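Asunto: Re: [despensa-lista] Qué va junto y qué va aparte en la cesta
De: Reginald Ambrose
Fecha: 18 de octubre de 2019

Hola a todos:

Contesto a lo de la cesta, que se quedó a medias en junio y ha vuelto a salir esta semana. Copio primero el mensaje de Hutchins para los que se hayan apuntado después.

> Compré en Patbridge una cesta ovalada de mimbre para tener la fruta
> y la verdura encima de la mesa, a la vista. La uso para todo y no
> me va bien. Lo verde se me pone mustio enseguida y las mandarinas
> del fondo acaban con moho. ¿Es culpa de la cesta o de lo que meto?
> En la tienda me dicen que el mimbre «respira» y que no hace falta
> nada más. Me costó 40 y no quisiera arrinconarla.
>
> Hutchins

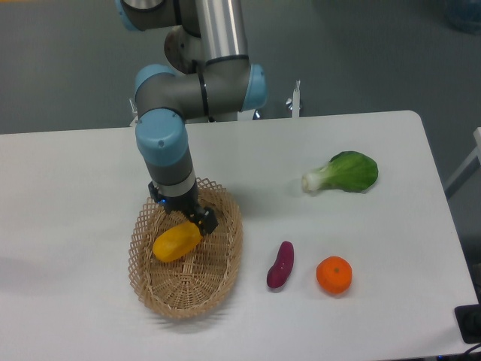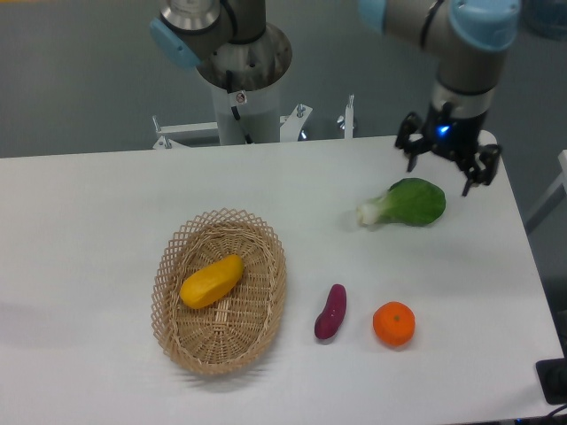
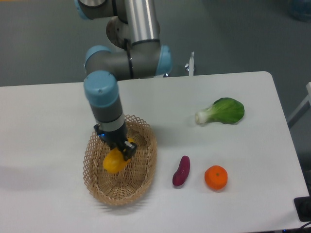 La cesta, misma mesa, con la batata, la mandarina y el bok choy fuera.

Mi respuesta corta es que la cesta sirve, pero no para todo a la vez. El mimbre calado deja pasar el aire por los lados y eso ayuda. El fondo es otro asunto: en las ovaladas y poco hondas como esta el tejido se cierra abajo, y lo que toca el fondo se ventila peor que lo que queda junto al borde. Por eso pongo una sola capa. Si no cabe todo, saco algo, no lo apilo. Debajo se puede poner una rejilla de las de enfriar bizcochos, de las bajas, y con eso el fondo ya no apoya en la mesa.

Ahora, por productos, que era lo que preguntaba Hutchins.

Mandarinas: aguantan bien en la cesta unos días si hay sitio entre ellas. Yo las miro cada mañana y les doy la vuelta. La que tiene la piel blanda se come ese día o se tira. Si compráis más de una malla, el resto a la nevera, en el cajón, sin bolsa cerrada.

Batatas: no las guardo en la nevera, se endurecen por el centro y luego cuecen mal. Tampoco las lavo hasta el momento de usarlas. Las pequeñas moradas se arrugan antes que las grandes, así que las gasto primero. Pueden estar en la cesta si la cocina es fresca; en la mía, con el horno al lado, van al armario de abajo, en una caja de cartón abierta.

Bok choy: nunca en la cesta. Pierde agua por la hoja muy deprisa. Va a la nevera envuelto en un paño apenas húmedo, y lo corto el mismo día. Si ya está lacio, lo pongo un rato en agua fría con el tallo hacia abajo. Para saltearlo separo el tallo, que necesita más tiempo, y echo la hoja al final. Con 300 gramos cenamos dos en casa.

Fruta que todavía madura, como el mango: la dejo fuera, pero lejos de lo verde. Cuando cede un poco al apretar cerca del rabo, a la nevera. Aquí es donde creo que falla el sistema de Hutchins — tenerlo todo revuelto hace que lo maduro acelere lo demás.

Sobre la limpieza, que también salió: la cesta no se mete en remojo. Cepillo seco para las migas y la tierra, paño húmedo después, y a secar boca abajo en un sitio con corriente. Si ha habido moho, un paño con vinagre y un día entero sin usarla. Forrarla con papel de cocina está bien si se cambia. Las fundas de tela de Fuvden que recomendó alguien yo las probé y las dejé, se manchan y tapan justo los huecos del mimbre.

Queda por contestar lo de las cestas de alambre. Turkley escribió que le duran más las mandarinas en la suya, pero no dijo si la tiene en la misma cocina o en la galería. Si puede aclararlo, mejor, porque con 3 grados menos la comparación no vale.

Un saludo,
Reginald Ambrose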